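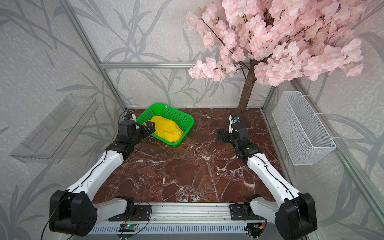
Budgeting for a two-arm cell starts with a list of everything that isn't an arm, and I'd like you to get into that habit early because it's where the fun decisions are! Most first drafts I read have two lines, "robot" and "robot," and then a big round number for "misc." Open up that misc line. A bench cell like the one at the top of these notes also needs aluminum extrusion for the enclosure, a front rail to anchor both arms, mounting plates, small circuit boards, cable, and wall covering. Then come the things the arms work on and around: a green plastic basket, a yellow cloth, a marble floor surface, even an artificial blossom tree. Props are cheap one at a time, but they belong in the plan.

Unit 4: Planning the Purchase
Handout for the Medina section, March 2, 2023

Our practice case is the Warnport workshop. They have $3000 for everything except the arms, which come out of a separate fund. Your job is to split that money into structure, wiring, props, and spares, and to defend the split.

Structure. Price extrusion by the cut length, and add brackets and screws on the same line. Harnach quotes cut lengths and Bredonier quotes full bars, so convert before you compare. A short bar you have to reorder costs a second shipping fee.

Wiring. Cable has to follow an arm through its whole reach. Measure with the arm stretched out, then add slack. I like to see cable ties here too, a bag of 100 – they hold down cables and they'll hang a wire basket on a wall just as well.

Spares. This is my favorite line in the whole budget, and the one students cut first. Gripper fingers and servo modules deserve a place on it. Set aside some 40 percent of the wiring money again for replacements in the first term, and write down which part you would miss most if it failed on a Friday afternoon deadline.

Props. Buy two of any cloth you plan to fold or pick up. Keep the product page for each item so that a second cell can match the first.

For next time: bring your split on one page, with a delivery time beside every line. Mark anything that must arrive before assembly can begin. We'll put the pages side by side and argue about them, which is a great way to learn this stuff.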